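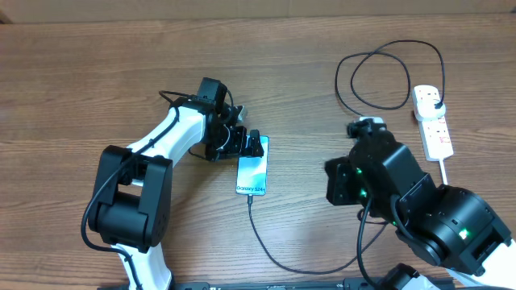

Figure 7.1 A phone on its charging cable, on a wooden table. The power strip shares the same tabletop.

Chapter 7
Plugs, Leads and the Evening Charge

At nine in the evening in the village of Pirkach, the lights go down in most of the front rooms and the phones go on to charge. Kaede Hayashi, who kept a diary of her household's electricity for a whole December, wrote the same words on almost every page: "Phones on. Where is the other lead?" The other lead was usually behind the sofa. Once it was in the bread bin, and the diary does not go into how it got there.

This chapter is about what happens between the socket in the wall and the small rectangle you would rather not be parted from. You have met current and voltage in Chapter 5 and spent Chapter 6 working out the cost of boiling kettles, so none of the ideas will be wholly strange. What is new is that we shall follow them down a real cable, through a real power strip, and on to a real table with a mug ring on it somewhere.

Start with the power strip. It is among the least loved objects in any house. People choose a lamp with care and a rug after three visits to the shop, and then run both their lamp and their heater from a strip they found in a drawer when they moved in. Yet the strip has a job to do and a limit to how much of it it can do. Every appliance plugged into it draws its own current, and the strip's single lead to the wall must carry the lot. Adding more sockets to the end of a cable does nothing to make the cable thicker, though a surprising number of students in the Yokoyama practical (see page 200) begin by writing that it does.

A phone charger is a modest guest at this party. Suppose a charger takes 17 watts from the mains while the phone is filling up. A fan heater on the same strip may take 2000 watts, and it will not say please. If you share a strip between the two, the phone makes next to no difference to the total, and arguing over whose phone should be unplugged to "save the strip" is a fine way to spend an evening without saving anything. Unplug the heater, and put it in a wall socket of its own.

Now the cable. It has to bend, and it does so hundreds of times a year, nearly always in the same place, just where it meets the plug. Jacobus Mthembu ran the repair bench at Driltari for many years and kept a tally of the leads that came across it. Of the 867 he wrote down, most had failed within a finger's width of one end. The long middle stretch, which owners had worried about treading on, was generally in excellent health. A lead that lies in a wide, lazy curve is being treated well. One that turns a sharp corner at the plug is being slowly bent to death.

Look back at Figure 7.1 and follow the black cable away from the bottom of the phone. It drops straight, then swings out in a shallow arc across the wood. We shall come back to that arc in Section 7.4, where you will be asked to sketch one of your own at home, and where it will become plain which members of your family wind their leads tightly round their hands.

By the end of the chapter you should be able to add up the load on a power strip, find the cost of charging a phone for a year (prepare to be let down by how small it is) and say why a charger may grow warm in use. You will need a ruler, a pencil and the ratings printed on three chargers. If the print is too small to read, borrow a magnifying glass or someone younger.

Before you begin

Make a list of everything plugged in within reach of your bed. Beside each item, write the power you think it uses. Leave your guesses in ink, as we shall need them in Section 7.2, when the Plurnness tables are set out and the crossing-out starts.

7.1 What the strip can carry

Turn over a power strip that is not in use and read the label on its underside. You will find a largest current, in amps, and very often a largest power, in watts.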